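Quiénes somos

Sandside empezó con un atasco. Zoriana Stelmakh volvía a casa un martes por la tarde por la travesía del puerto, llevaba casi una hora parada delante del mismo semáforo y llamó a Tala Moussa para decirle que llegaba tarde a cenar. Tala estaba en el mismo atasco, doscientos metros más atrás. Cenaron en un bar de carretera y en el mantel de papel dibujaron el cruce, los carriles, la parada del autobús mal puesta y una rotonda que no cabía. El mantel lo tenemos enmarcado en la entrada (con su mancha de aceite y todo).

Desde entonces nos dedicamos a estudiar cómo se mueve la gente por carreteras, puentes y calles, y a ayudar a los municipios a que se mueva mejor. Hacemos aforos, planes de movilidad, rediseño de cruces, calendarios de obras y, sobre todo, mucha, muchísima información al vecino. Nos encanta esta parte. Una calle cortada se lleva de otra manera cuando sabes desde cuándo, hasta cuándo y por dónde se pasa mientras tanto.

Lo que hacemos

Trabajamos casi siempre con ayuntamientos medianos y con mancomunidades, de esas que tienen una sola persona para tráfico, alumbrado y fiestas patronales. Nos llaman cuando se va a cortar un puente, cuando una escuela nueva cambia las horas punta de todo un barrio o cuando el autobús lleva años haciendo un recorrido que ya solo entiende el conductor. Llegamos, miramos, contamos coches, bicis y peatones y nos subimos al autobús. Preguntamos en las paradas, en los talleres, en la puerta del colegio a las nueve menos cinco, ¡que es cuando de verdad se ve cómo funciona una calle!

Después viene el plan, y lo escribimos para que se pueda leer. Nuestro informe del puente Shevchuk tenía 181 páginas, y estamos muy orgullosos de él, pero el documento que la gente recuerda es la hoja doblada que repartimos en los buzones, con el mapa del desvío por una cara y los horarios del autobús lanzadera por la otra. La seguimos viendo pegada en alguna nevera.

El puente Shevchuk

Fue nuestro primer encargo grande. Había que cambiar las juntas del tablero y el ayuntamiento quería cerrarlo entero en mayo. Propusimos trabajar por mitades, con paso alternativo y 2 lanzaderas desde el aparcamiento del mercado. A la primera reunión vecinal vinieron 300 personas y bastantes venían enfadadas, con razón: se habían enterado por el cartel de la obra. Aprendimos muchísimo aquella noche. Desde entonces la reunión va antes que el cartel, y así está escrito en todos nuestros contratos.

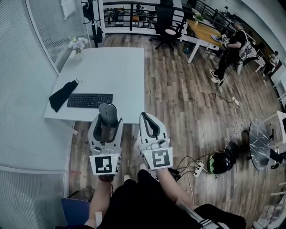

El equipo lo formamos 7 personas, y ninguna estudió exactamente lo mismo. Zoriana viene de la ingeniería de caminos y lleva los proyectos de obra; Tala es geógrafa y se encarga de los estudios de demanda y de la participación. Los demás se reparten entre el trabajo de calle, la cartografía y las simulaciones, que son la parte más callada de la casa: mañanas enteras moviendo carriles en la pantalla a golpe de ratón, para ver qué pasa si el giro a la izquierda desaparece. Luego se discute en voz alta, con el plano extendido, y casi siempre gana quien ha estado en el cruce esa semana.

Padeck, nuestro visor de obras

Padeck nació de una queja muy repetida: «yo quería saber si podía pasar y he tenido que llamar a tres sitios». Es un mapa sencillo donde el municipio marca los cortes, los desvíos y las paradas trasladadas, y el vecino los consulta desde el móvil sin registrarse. El desarrollo técnico lo hacemos con nuestros compañeros de Zenavex, con quienes compartimos pasillo, cafetera y una paciencia enorme para las capas que no cargan.

Lo actualizamos con lo que nos cuentan sus usuarios. El botón «salgo ahora» lo pidió una repartidora de pan, y el aviso de ruido nocturno, una residencia de mayores que está junto a la ronda.

Cómo trabajamos

Vamos siempre al sitio, también cuando llueve, que es cuando más se aprende de un paso de peatones. Publicamos los datos de los aforos junto con el informe, salvo que el municipio tenga un motivo para esperar. Y volvemos unos meses después de la obra a contar otra vez. A veces el resultado nos da la razón y a veces toca corregir una fase de semáforo o devolver una parada a su sitio; en los dos casos lo contamos en la web.

Visítanos

Si trabajas en un ayuntamiento y tienes una obra en el horizonte, escríbenos pronto, aunque el proyecto esté verde. Si eres vecina o vecino y hay un cruce que te quita el sueño, escríbenos también: leemos todos los mensajes, y los que traen dibujo van directos a la pared de la entrada, al lado del mantel.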